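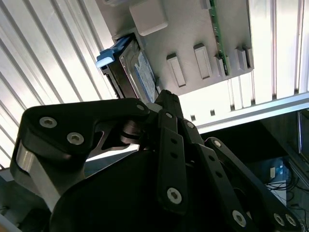

Most small offices that believe they have a backup have a copy, and the two are different things with different failure modes. A copy is a second set of the same bytes at a given moment. A backup is a copy plus a record of when it was made, a way to get older versions out of it, and a tested procedure for putting it back. The hard drive itself is the least interesting part of the arrangement. One like the drive seen here, sitting in its light gray mounting panel, can hold either a copy or a backup, and from the outside there is no way to tell which. People buy the drive, run the software once, see a progress bar reach the right-hand side, and consider the matter closed.

I maintain records systems for small professional practices: two dental offices, a surveyor, a translation bureau in Peswood, and a handful of others. The opinion I want to argue for is narrow. Restore testing should be a scheduled, billed, recurring task, and a practice that does not pay for it should not describe itself as backed up in any contract or insurance form.

The usual objection is cost. The translation bureau keeps 1423 client folders, and a full restore to spare hardware takes most of a working day. Its owner, Lanying Deng, asked me reasonably enough why she should pay for a day in which nothing new is produced. My answer was to restore 80 folders chosen at random every quarter, open a file in each, and compare the result against the live system. That takes a morning. It does not prove that every folder can be recovered. It does catch the faults that matter most in practice, which are systematic: a path that was never included, a permission that silently excludes one user's documents, an encryption key that was stored only on the machine being protected.

In the first round at the bureau, the random sample caught the first of those. The backup job had been configured against a drive letter that was later reassigned. Everything created after the reassignment was missing, and the job had reported success each night because the folder it was told to read still existed and was still readable. The log was accurate. It answered a question no one had meant to ask.

Software vendors share some of the blame. Odatus, the package the bureau was using, sends a green status mail after each run. The mail gives the duration and the destination. It gives the number of files scanned only in an attached report, and the number of files changed since the previous run does not appear at all. A job that processes 485 files on Monday and none for the rest of the month produces the same subject line every time. Tratus, which I have deployed elsewhere, puts the changed count in the subject line, and that single field has saved me more time than its deduplication, its compression, or its dashboard.
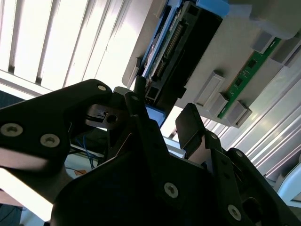

Status reporting of this kind is cheap to build and rarely requested, so it is left out. Buyers compare capacity, speed, and price per seat. I have read a good many comparison tables and cannot recall one with a row for how the product reports a job that runs correctly and does nothing.

The second objection is that cloud services have made the question obsolete. They have moved it. Synchronization replicates deletions and corruptions as faithfully as it replicates edits, usually within minutes. Version history helps, subject to a retention window the customer has typically not read. Weidong Xiong, the surveyor, discovered in July that a project archive had been overwritten with empty files by a faulty export script well before anyone looked at it. The retention window had already closed. The offline disks, which he had wanted to retire the year before, had the intact versions. He kept the disks, and moved the rotation from monthly to every second Friday.

I do not claim that offline disks are better than a cloud service in general. They are slower, someone has to carry them, and they are stored in whatever cupboard is available. Their advantage is that a process which destroys the live data cannot reach them while they are unplugged. That property is worth having once in any arrangement, and a second service from a different provider gives only a partial substitute if both are driven by the same logged-in account.

A third objection, which I take more seriously, is that testing creates its own risk. A restore performed carelessly can overwrite current files with old ones. I have seen this happen with Jia, an older package whose default restore target was the original location. The correct response is to restore to separate hardware with no route back to the live system, and to write the target path on the work order before starting. If the person doing the test cannot name the target, the test should wait.

What I would like to see in service contracts is modest. State the date of the last restore test. State how many items were restored and how they were selected. State how many opened correctly, and list the ones that did not. State how old the oldest recoverable version is. These four lines fit on an invoice. At the bureau the test adds 400 dollars a quarter, and Deng now forwards the result to her insurer without my asking her to.

There will be offices for which even this is too much. A sole practitioner with one laptop can do a reduced version in ten minutes: pick a file changed last week and a file changed last year, retrieve both onto another machine, and open them. If either step requires looking up a password that is stored on the laptop, the result of the test is a failure, even if the files open — and it should be recorded as one.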